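Folivora Home Help
Questions > Around the house > Desks and tables

Dog collar has marked the white table covering, and what do I put in the tray with the pole and top?

Asked by Stefaniia Shevchuk in July

Hello all, two questions in one, sorry! I've got a long table in our workroom with a white covering on it, slightly textured, the sort that looks lovely for a week. It's picked up a few faint stains near the front edge where everyone puts things down. I've tried a damp cloth and a bit of washing-up liquid and they've faded but they're still there.

The other thing is the black tray stand. It's an oval tray with a raised rim and a thin pole going up from the middle to a flat top. I bought it second-hand without any instructions and it has become the place where everything lands — keys, screws, receipts, you name it. I emptied it this morning and I'd like to give it one proper job before it fills up again.

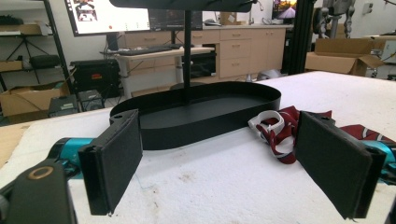
The tray on the white table, with the maroon and white strap next to it.

The strap is the other suspect, by the way. It's dark red with white edging and it lives on that table in a heap. Could the red be coming out into the white? I've never washed it. Somebody in the family calls it the dog's collar but it's just a strap I use for tying up rolls of fabric, so ignore my title, I can't work out how to edit it.

Budget is 30 pounds at the most and I'd prefer not to replace the covering.

3 answers

Joar Grønli
Test the strap first. Wet a white cotton rag, press it on the red part for a minute or two and see if any colour comes off. If it does, wash it by hand in cool water on its own until the water stays clear, and hang it up to dry away from the table.

For the marks, bicarb and water mixed to a paste, left on for ten minutes, then wiped off with a soft cloth. Go with the texture and don't scrub in circles, I did that on ours and left a shiny patch that is still there three years later. Try a corner first. If your covering is fabric and not vinyl then take it off and soak it, much easier.

As for the tray, I'd use it for whatever you pick up every day and nothing else. Mine is a different shape but has the same sort of rim and I keep scissors, tape measure and chalk in it. A bit of felt cut to fit the base stops things sliding about and rattling — you can draw round the tray on paper for the template and trim it down to sit inside the rim.

Skoryk
just turn the cover over??

Zireo
Agree with the felt. I'd add a hook on the wall or the end of the table for the strap, so it isn't lying on the white at all. Stick-on ones are fine for something that light. I wouldn't put plants or cups in the tray if it's near your fabric, I ruined a nice bit of linen that way.

Comment from Stefaniia Shevchuk: Thank you! It's vinyl, so no soaking, and the underside is fuzzy so no turning it over either. Did the rag test and there was a tiny bit of pink. Strap is in the sink now, will try the paste tonight.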